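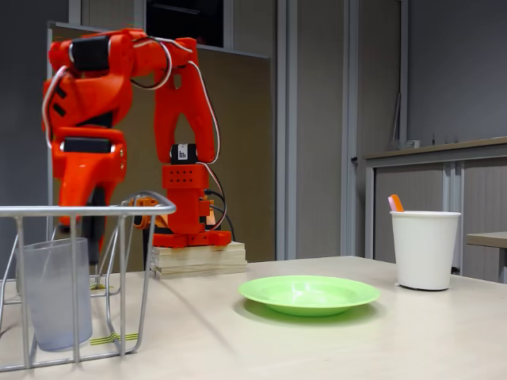 # Dish-rack arm: inspection checklist, Tirkumari bench

Date: 17/12/2023
Checked by: Daryna Hladun
Second check and sign-off: Maricruz Montes
Job running on the bench: cup and plate handling for Skukura

Mark each line OK, FIX or STOP. FIX means the arm can run today but the work goes on the list at the end. STOP means the supply comes out of the wall and stays out until Maricruz has seen it. Write comments in full words. The last sheet had "bit loose" on four lines and no way of telling what was loose.

## 1. Before touching anything (power off)

- [x] Supply unplugged at the wall, not only switched off at the strip. **OK**
- [x] Arm folded and resting by its own weight before anyone reaches over it. **OK**
- [x] Nothing in the gripper. **OK**
- [x] Long hair tied back, lanyards off. **OK**

Comment (DH): The arm drops when the power goes. Hold the upper links with one hand while pulling the plug with the other, or get someone to do it for you. I have added this to the card by the switch.

## 2. Base and boards

- [x] Base plate sits flat on the top board, no gap at the corners. **OK**
- [ ] Base screws tight. **FIX**
- [x] Boards not split or lifting along the edges. **OK**
- [x] Stack does not slide when pushed by hand from each side. **OK**
- [x] Perforated block on the column free of cracks round the holes. **OK**

Comment (DH): One base screw at the back took half a turn. It was the same one in March. The hole in the board is probably worn. I would move the screw over to fresh wood and not keep tightening it.

Comment (MM): Agreed. Do it when the arm is next off the boards. Until then check that screw at the start of each session. If it turns more than half a turn, mark it STOP.

The boards set the working height. If any are added or taken out, the rack and plate positions have to be taught again, and the old ones deleted so they can't be loaded by mistake.

## 3. Printed parts

- [x] Upper links: no white stress marks, no layers coming apart. **OK**
- [x] Upright brackets either side of the small servo in the column: parallel, not spread. **OK**
- [x] Forward segment: no rubbing where it passes over the rail of the rack. **OK**
- [x] No glue repairs since the last sheet. **OK**

Comment (DH): Ran a fingernail down both brackets and felt nothing. Spare brackets are in the Kobzar box, printed in the same orange-red. The older grey ones in there are the wrong thickness. They will go on, but the servo horn then binds. I have taped them up and written "do not fit" on the bag.

## 4. Servos

- [x] All servo screws present. **OK**
- [x] Joints move freely by hand, power off, no gritty feel. **OK**
- [ ] Label on the column servo readable. **FIX**
- [x] No smell of hot plastic after 50 cycles. **OK**
- [x] No servo too hot to keep a finger on after 50 cycles. **OK**

Comment (DH): The ID I had written on the column servo's white label has rubbed faint. I know which one it is, but the next person may not. Needs going over with a fine marker.

Comment (MM): Put the ID on the bracket as well. Labels come off.

The 50 cycles are run with no cup in the rack. If a servo is changed, run 100 before the next check and log the replacement in the Dornex folder with the date it went in.

## 5. Cables

- [x] Every plug pushed home, power off. **OK**
- [x] Loops on the outside of the links have slack at full reach. **OK**
- [x] No cable pinched when the arm is folded right back. **OK**
- [ ] Darker wires at the bottom of the column held clear of the table. **FIX**
- [x] No bare wire, no nicks in the sleeving. **OK**

Comment (DH): The wires at the foot of the column trail more than I like. They clear the arm in every taught position, but a sleeve could catch them. Two clips on the side of the boards would do.

Comment (MM): Clips, yes. Leave enough wire for the base to turn both ways, and try it slowly by hand before putting the power on.

## 6. Table and work items

- [x] Striped tape stuck down along its full length. **OK**
- [x] Rack standing square to its marks and not rocking. **OK**
- [x] Cup upright in the rack. **OK**
- [x] Green plate in its start position, clean and dry. **OK**
- [x] Paper cup stands firm with the orange item in it. **OK**
- [x] No drinks on this table. **OK**

Comment (DH): A paper cup goes soft after a while where the gripper squeezes it. Change it when the rim stops being round. A soft one folds, the arm closes too far and the gripper servo strains against its stop.

Comment (MM): Rack feet want wiping. Mine slid a little when I leaned on it for the second check, so I wiped them and it held. Please add this to the weekly jobs.

## 7. Power on, slow speed

- [x] One person at the switch, one watching the arm. **OK**
- [x] Arm goes to its rest position without jerking. **OK**
- [x] Clearance over the rack rail checked by eye on the first pass. **OK**
- [x] Arm stops when the stop button is pressed, tried 2 times. **OK**
- [x] Arm stays clear of the partition at full reach. **OK**
- [x] Wait between moves set to 300 ms. **OK**

Comment (DH): The wait had been changed to zero. The arm looked fine at slow speed but shook at the end of each move when I turned it up. Put it back to 300 ms and the shake went. If anyone needs it shorter for a test, write it on the sheet and put it back after.

## 8. Jobs arising

| Job | Who | Done |
|---|---|---|
| Move back base screw to fresh wood | Daryna | |
| Go over ID on column servo, mark bracket too | Daryna | yes |
| Clip wires at foot of column | Maricruz | |
| Add rack feet to weekly jobs | Maricruz | yes |
| Throw out old grey brackets once new spares are counted | Daryna | |

Result: fit to run, with the base screw checked at the start of each session.

Signed: D. Hladun, M. Montes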